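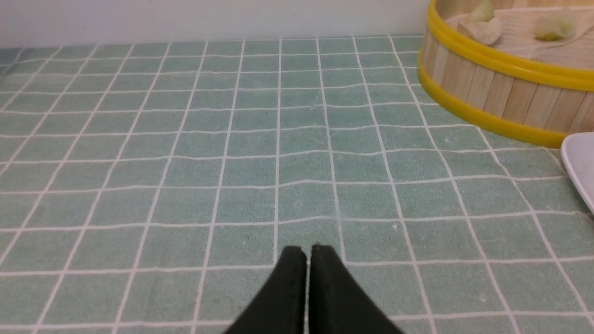 *Gripper and steamer basket on the dumpling table.*

# About Stimstead

Stimstead is a small workshop that tests whether machines can do ordinary chores. We work on kitchen jobs, laundry, and light shop-floor tasks such as sorting and packing. Companies that build robots come to us when they want to know how their equipment handles a job outside their own lab. We run the job, write down what went wrong, and send them the notes.

We are in Gedodmont, on the ground floor of the old Lenihan building. We opened in June with one bench and now have 3.

## The question we get most

People who visit usually want to know if a robot can do housework yet. Our answer is that it can do pieces of it. A machine can pick up a cup. It can often put the cup on a shelf. Clearing a whole table after dinner, with the napkins, the half-full glasses and the fork that slid under a plate, is still beyond anything we have tested.

Shop floors are easier. Parts come in the same shape and arrive in the same place, and a fixture can hold them still. Much of that work has been automated for a long time. What is left is the odd work, like opening bags, untangling cords and repacking a box that came back from a customer. Those jobs look a lot like housework, and they go about as well.

## Why we test with food 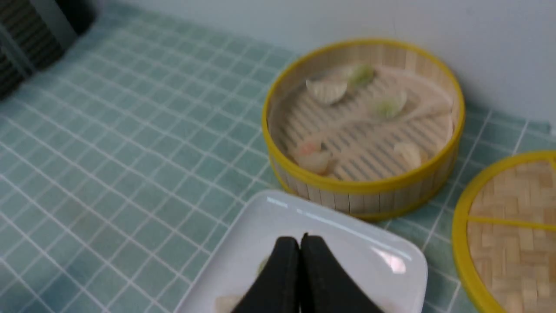
Áine Kavanagh

I started the dumpling bench because I wanted a chore that was small, familiar and hard. A steamer basket has a wall around it, so the gripper has to come in from above. The dumplings are different shapes. A crescent with a pleated edge has to be held one way and a round one another. Two fingers are not much to work with, and a person doing the same job with chopsticks makes all sorts of little corrections without thinking about them.

The job sheet is one line long: move the dumplings between the basket and the plate. We score three things. Did the piece get where it was going, did it keep its shape, and did anything else on the table get moved? The last one catches more machines than you would expect. Plenty of them can reach the target and still drag a liner or nudge a lid on the way out.

Our first full round on this bench was 200 attempts, and 118 of them passed on all three counts. I would not want to eat dinner at that rate. I was still pleased with it. The failures bunched up in a few places, mostly along the basket wall, and a problem that bunches up can be worked on.

I am asked whether I think the kitchen is a silly place to start when there are warehouses to fill. I worked in a packing plant before this and I don't see much of a gap between the two. Soft things, crowded containers and no two pieces quite alike: that was most of my shift.

## How we work

A client sends us a machine or the software for one. We agree on a chore and on what counts as done. Then we set the table, run the job, reset, and run it again. We keep the failed attempts in the record along with the good ones, and the client gets all of it.

We do not sell robots and we do not take a cut from anyone who does. Fees are by the bench and by the day. Reports belong to the client, but we ask each one to let us publish the chore itself, with the scoring rules, so that others can try it.

Our record-keeping is done in Parum, a logging tool we wrote for ourselves. It holds 608 attempts so far across all the benches. Parum is plain to look at, and you can search it by chore, by object or by the kind of mistake.
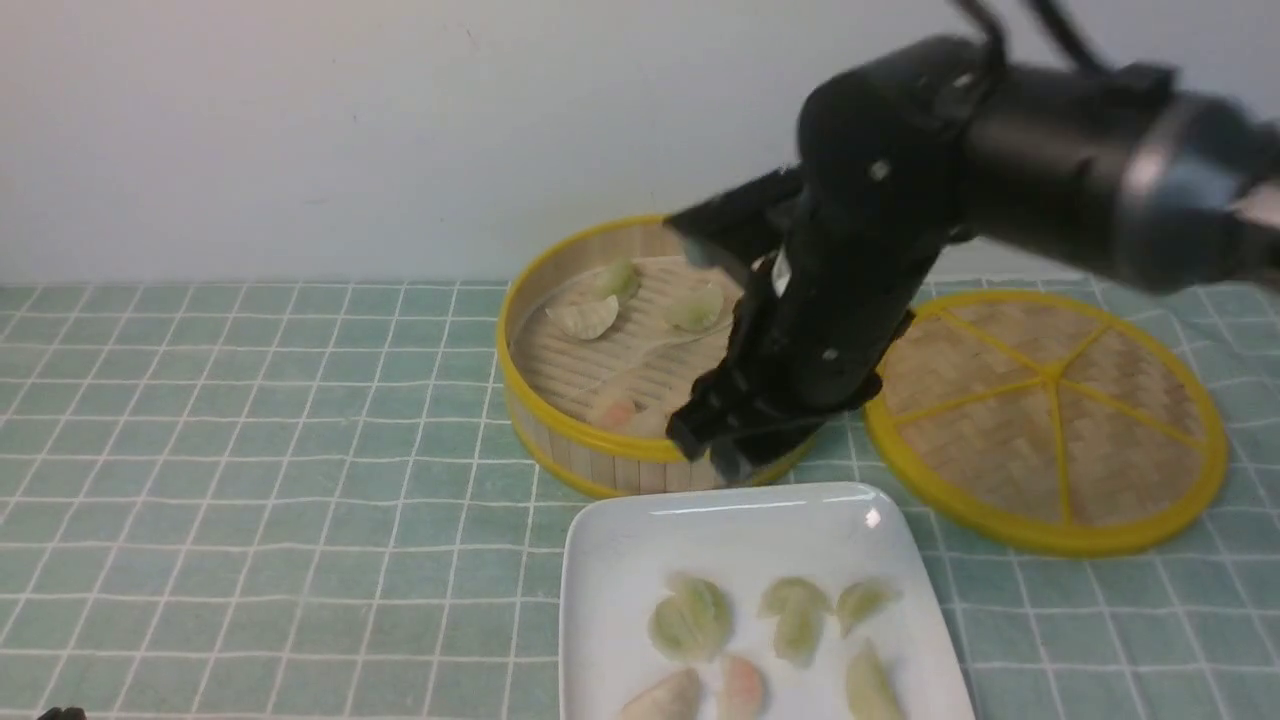 *The dumpling bench, with the arm over the basket and pieces on the plate.*

## What we think so far

For a single step, on a table somebody has laid out, machines are getting good. For a chore from start to finish, in a room where things have been left where they fell, they are a long way off. Speed is a separate matter. Most of the jobs we run take a machine several times as long as a person, and we report the time without making excuses for it.

We expect the shop floor to see the benefit first. A slow arm that can work through the night is useful there. At home, people want the dishes done before bed.

## Visiting

We take visitors by appointment. Ring the Lenihan building bell and ask for Stimstead. Students are welcome, and so are people who do these jobs for a living, whose opinion of our scoring rules we would like to hear.

Page last updated Sep 22, 2018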